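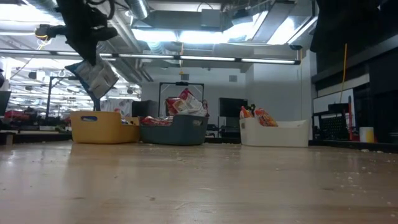
We're looking for one more pair of hands at the Cendholm snack library, the long-running pantry swap that Naheed Tanoli and I have been looking after since it was two shelves in a corridor. People hand in crisps, biscuits and sweets they won't get through, and we sort the lot into bins for others to help themselves. The yellow, teal and cream bins live side by side on the wooden table, and on a good day the bags are heaped up well over the rim, as they are in the teal one (and yes, there are always crumbs!).

You'd come in for two hours from 4 pm, check dates, fill the bins and wipe everything down afterwards. You don't need any experience at all, only a bit of patience and a liking for a chat, as we do rather a lot of that. Pay is £20 a session, and tea is on us.

We'd love someone to start in January. Drop a note to Damilola Okoro at the Cendholm front desk, telling us a little about yourself and which afternoons suit you.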